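Folding, second attempt

2023-03-13

In February I wrote that I was going to stop rolling my T-shirts and go back to folding them flat. A few people asked for the measurements, so I am writing the whole thing up properly, including the parts that did not work.

The constraint is the dresser. It is a Ballside four-drawer unit, bought secondhand, and the usable inside depth of the top drawer is 44 cm from the back panel to the front. The height clearance is the real problem. A stack of folded shirts higher than the clearance catches on the rail of the drawer above, and the top shirt gets dragged out of square every time the drawer opens. I had been blaming the shirts for this.

Rolling solved the clearance and introduced two other faults. The hems curled, and heavier cotton held the curl until it was worn. Rolled shirts also migrate. In a drawer that is not completely full they work their way to the back, and the ones at the back come out looking slept in.

So, flat folding, filed on edge. The method is the ordinary one. Lay the shirt face down, fold one side in to a line a little outside the collar, fold the sleeve back on itself, repeat on the other side, then bring the hem up to the shoulders and divide the length. Everybody who has worked in a clothing store knows this. What I wanted to settle was where the last two folds should go, and how much the surface matters.

The surface matters more than I expected. I had been folding on the bed, and a mattress gives under the hand, so when you press a crease the cloth sinks and the layers below shift. Edges that looked parallel were off by a finger's width once the shirt was picked up. Moving to a hard, smooth tabletop removed most of that error without any change in technique. It also helps if the surface is a different color from the cloth. White on white is difficult to judge and I now do the white shirts last, on a dark towel.

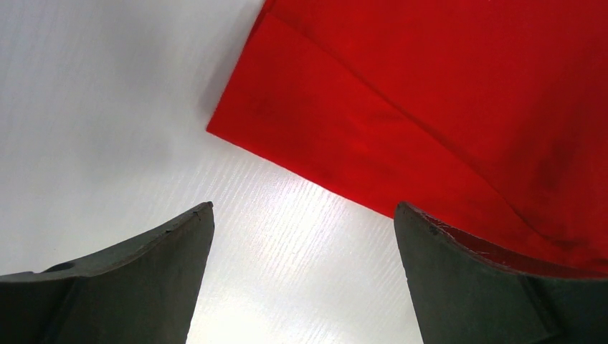
The second variable is how many layers end up at the final crease. Each fold doubles what is already there, and the sleeve adds more on each side if it has been turned back. If the last fold lands on the sleeve bundle, the piece will not close. It sits open like a paperback that has been left face down, and it takes up half again as much width in the drawer. Shifting the sleeve toward the collar by a hand's width moves the bulk off the crease line. This was the single most useful change I made.

Thirds or quarters: I tried both. Folding the length into thirds gives a taller piece with fewer layers, and it stands well, but in my drawer it fouls the rail. Quarters gives a shorter, thicker piece which clears easily. I went with quarters for everything except long-sleeved shirts in thin jersey, which are too slippery in quarters and fall over.

Fabric notes, in no particular order.

Plain-weave cotton takes a crease and keeps it. Smooth it once with the flat of the hand from the center outward and leave it alone. Going over it repeatedly pulls the upper layer off the lower one.

Jersey stretches. Pick it up by two corners and it is no longer the shape you folded. Slide a hand underneath instead, or fold against a piece of stiff card and pull the card out at the end. I cut mine from the back of a Jeklow calendar and it has lasted well.

Linen is fine folded but shows every fold when worn, so I hang it.

Anything with a print on the chest should be folded with the print out. Prints folded face to face can stick together in a warm room.

Elsa Rønning wrote after the February post to say she does not fold toward a center line at all. She folds the shirt in half lengthwise first, sleeves together, and then works down. I tested this over one week's laundry. It is quicker, and the edges match with very little effort because you are lining up two things that are already the same shape. The disadvantage is a hard crease straight down the front of the shirt. If that doesn't bother you, use her method. I use it for undershirts and for anything worn under a sweater.

Wanting Xia asked about dividers. I have used two kinds. The spring-loaded ones from Zheng grip the drawer sides firmly but they bow outward in the middle when the row is full. The cardboard ones I made from a shoebox do not bow and cost nothing, though they have to be replaced when the corners go soft. For a row of filed shirts you need one divider at the end of the row, to stop the last pieces leaning as the row empties. Additional ones only use up width.

On time: the full wash, shirts and towels together, takes me 5 minutes longer than rolling did. I consider this acceptable. I do it standing up with the radio on and the basket on a chair to my left, which keeps the folding area clear. Folding from a basket on the floor was giving me a sore back.

Temperature is worth a mention as well. I wash most of this load at 60 and the cotton comes out of the dryer with creases already set if it is left to sit. Taken out promptly and folded warm, it lies flat with almost no smoothing. When I forget it, I hang the shirts for an hour first.

Remaining problems. The second drawer still sticks on the left side, and I have ordered a replacement runner from Cesthorpe, part 3036, which should be the right length according to their chart. Pillowcases are solved but fitted sheets are not. I have read several explanations of the corner-in-corner method and can get as far as the third corner before the elastic turns inside out. I will post measurements for the sheet shelf when the runner is in.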